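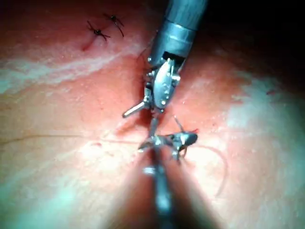 Why do sutured wounds need to be checked in the first days after closure?
Early checks allow infection, swelling or separation of the edges to be found while treatment is still simple.

Wound Healing: Notes for Unit 2
Module leader: Kadri Uibo

Healing is taught in this module as four overlapping stages: clotting, inflammation, growth of new tissue and remodelling. Students should be able to describe each stage and name the main cells involved. Remodelling may continue for many months - the scar never regains the full strength of the original skin.

Factors that delay healing include poor blood supply, diabetes, smoking and a diet low in protein.

Students are to submit a written summary of 800 words to Valdemar Mikkelsen in Room 646. The summary carries 30 per cent of the unit mark. Resits are held in August.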